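设备通讯：晾挂工位第二阶段采购计划

双臂夹袜工位目前使用木制晾架、带夹塑料衣架和一块浅色木板台面，任务对象为袜子。下一阶段的预算申请以这套配置为基础，六月底前提交。

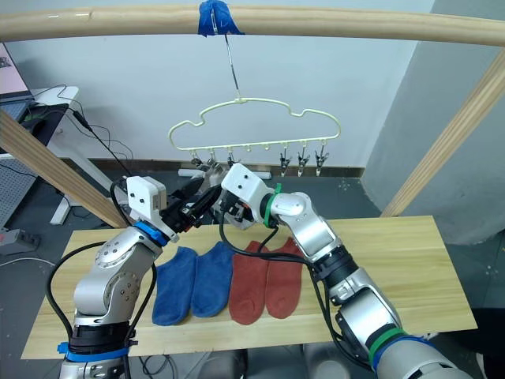

一、夹爪与手指备件

白色外壳夹爪沿用现有型号，不更换。黑色手指按易损件管理，每臂备2副，由Imani Oyelaran统一登记领用。Curnik与Zimness均已报价，前者单价较低，后者交期较短。按当前任务频次，手指更换周期暂定为1,000次夹取，到期后测量开合间隙，超差即换，未超差的可延用一个周期。

二、衣架与夹具

金属小夹的弹力差异直接影响张开动作的力控参数。采购时须同一批次，整架购入，不接受散夹拼装。计划购买10只，其中4只留作标定基准，不参与日常运行。挂钩目前以蓝色胶带固定在横杆上，第二阶段改用可锁紧的管夹，由Mostafa Ouazzani出图，外协加工。管夹内径按横杆实测尺寸放余量，图纸定稿前不下单。

三、线缆与供电

台面上的黑色线缆会进入袜子摆放区，需增加走线槽和臂上线卡。此项金额小，列入耗材，不走设备科目。走线槽高度不得影响腕部最低位姿，安装后重新跑一遍碰撞检查。

四、晾架

木架保留至阶段验收。铝型材替代方案由Whitlock提供，含底脚和斜撑，交期大约四周。Trí Ông建议先购一套，与木架并行测试横杆挠度，再决定是否批量。该项单独列支，未获批不影响其余采购。

五、预算口径

报价一律按含税到货价填写，运费另列。维保合同与Juvis续签一年，覆盖双臂本体及控制柜，不含夹爪和手指。培训费用本期不申请。备用金仅用于手指和线缆两项，其他科目超支须重新报批。

各组如需增加试样种类（长筒袜、手套等），请将尺寸、材质和数量发给Paloma Wojcik，汇总后并入同一申请单。逾期提交的需求转入下一期。技术参数方面的问题联系Vaughn Ferreira，报价单原件存于设备组共享目录。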